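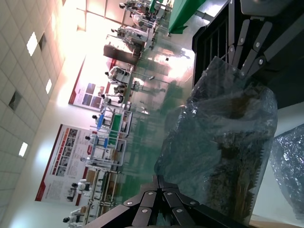
主题：Re: [排水养护] 融雪期雨水口堵塞工单的归类问题

各位好：

先引原信，再逐条回复。

> 2024年4月14日星期日，Aparecida Araújo 写道：
>
> 我在整理 Villanueva 片区融雪期的雨水口工单，从 Milulora 里导出的记录超过 691 条。归类时遇到几个问题，请熟悉现场的同事看一下：
>
> 1. 同一个雨水口在短时间内被重复报修，应当合并成一条，还是各算一条？
> 2. “箅子被残雪覆盖”与“井内淤积”目前都归在“堵塞”下面，处置方式完全不同，是否应当拆开？
> 3. Flonex 液位计在低温下报出的高水位，有一部分到场后没有发现积水。这类记录应当删除还是保留？
> 4. 堆雪点下游的雨水口要不要单独列一类？
>
> 另外，去年 11 月换过一批箅子，台账里的编号和现场喷的编号对不上，合并之前最好先把对照关系理清。
>
> Aparecida

## 一、重复报修

建议保留原始记录，另加一个“关联工单”字段，不做物理合并。原因是报修来源不一样：居民电话、巡查员手持终端和液位计告警会各自生成一条，时间戳的含义也不同。电话记录的是接听时间，终端记录的是提交时间，液位计记录的是越限时间。合并以后只剩一个时间，响应时长就没法复算。

关联的判据，我这边用的是：编号相同，且后一条的生成时间早于前一条的办结时间。办结之后再报的按新工单处理，即使中间只隔了几个小时。按这个判据跑过一遍，有一个口子从首报到最后一次办结历时 19 小时，中间派了两次车。第一次只清了箅面，没有开盖，所以水没退。如果当时合并成一条，第一次的处置质量问题就看不出来了。

需要注意，编号为空的电话工单不能套用这个判据，只能按门牌号人工核对。门牌号落在路口的，两条路都要查。

## 二、堵塞原因的拆分

同意拆开。我建议的分法如下，代码沿用 Milulora 的“原因”字段，不新增表：

- 箅面覆盖：残雪、冰壳、落叶、包装袋等，人工清除即可，不开盖。
- 井内淤积：融雪砂、泥土沉积，需要开盖清掏或吸污车作业。
- 连管不畅：井内无明显淤积但水位不退，需要疏通或做管道检测。
- 下游顶托：接入的主管水位高，本井处置无效，转泵站。

派工时往往只能判断到第一层，后三类要开盖以后才知道。因此“原因”应当允许由现场人员改写，同时保留派单时的初判。两个值都存，以后才能统计初判的准确度。

箅面覆盖和井内淤积并存的，按工作量大的那个填，备注里写明另一个。不要填“综合”，填了等于没填。
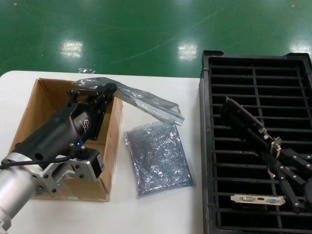

*白色桌面上敞口的纸箱，背景为绿色环氧地坪*

## 三、液位计的误报

不要删。删掉以后，下个冬季校验阈值就没有依据了。建议加一个布尔字段“到场核实”，取值为属实、不属实、未到场，默认未到场。严格说这是三值，不是布尔，在 Milulora 里用下拉框实现。

我手头查过的不属实记录，大致分三种情况：

1. 探头表面结霜或挂冰，读数一直停在一个固定值上，气温回升后自行恢复。曲线特征明显，平直一段之后突然跌落，可以写规则自动标记。
2. 安装支架受井盖碾压后下移，零点偏了。这种读数会跟着水位变，但整体偏高，最大的一处偏 13 厘米。只看曲线看不出来，必须带尺到现场量。
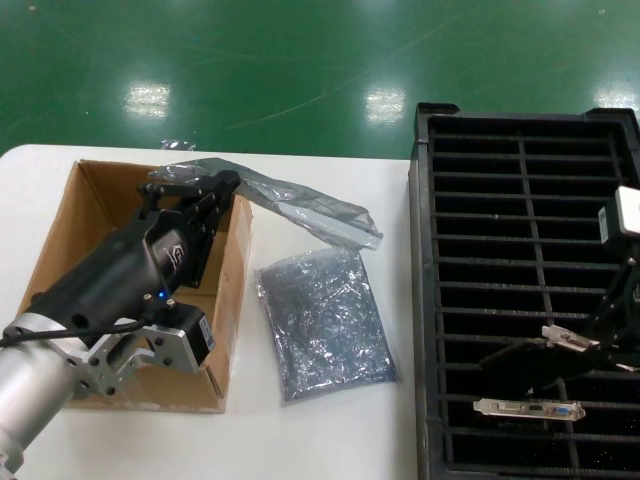 3. 水位确实高过，但巡查员到场时已经退下去。严格讲不属于误报，到场核实时应当看井壁水痕。有新鲜水痕的，填属实。

第二种情况请片区自查支架螺栓，复位后在设备台账里写清楚复位日期和新的零点值。只在工单备注里写一句“已调整”，后面的人没法用。阈值本身暂时不要动，各井深度不一样，统一下调会把第三种情况也漏掉。

## 四、堆雪点下游

不建议单列为一类工单，建议作为雨水口的属性处理。堆雪点每个冬季都会调整，如果写进工单类别，跨年度比较时口径就变了。做成属性以后，按冬季维护一张“堆雪点—受影响雨水口”对照表，查询时关联即可。

受影响范围怎么划，目前没有书面规定。我这边的做法是沿道路纵坡向下游取到第一个变坡点，或者第一个接入主管的检查井，以先到者为准。停车场内部的雨水口多数不归我们管，但出水接到市政井的，市政井要算进来。Sovberg 临时泵只在这些井上布设过 2 台，运行记录是纸质的，还没有录入。录入时请按泵的启停时刻填，不要填班次。

## 五、编号对照

去年 11 月更换箅子时，施工队按施工顺序喷了新编号，台账没有同步更新。现场编号带字母后缀的是新喷的，不带的是原编号。两者不能靠顺序推算，中间有跳过的口子。

可行的办法是以坐标为主键，先把台账坐标和竣工图坐标对上，再回填现场编号。两个口子挨得很近的地方（路口圆角两侧最常见），坐标精度不够，要到现场看箅子的排水方向。对照表完成以前，请不要在 Milulora 里直接改编号字段，改了以后历史工单会挂到错误的井上，恢复起来要找后台。

Aparecida，导出文件里如果有“最后修改人”这一列，麻烦一并发到列表。上次发的版本没有，我没法判断哪些办结时间是补填的。

另外，导出时请选 UTF-8，路名里的生僻字在旧编码下会变成问号，按路名分组时会被并到一起。

排水养护科
片区数据组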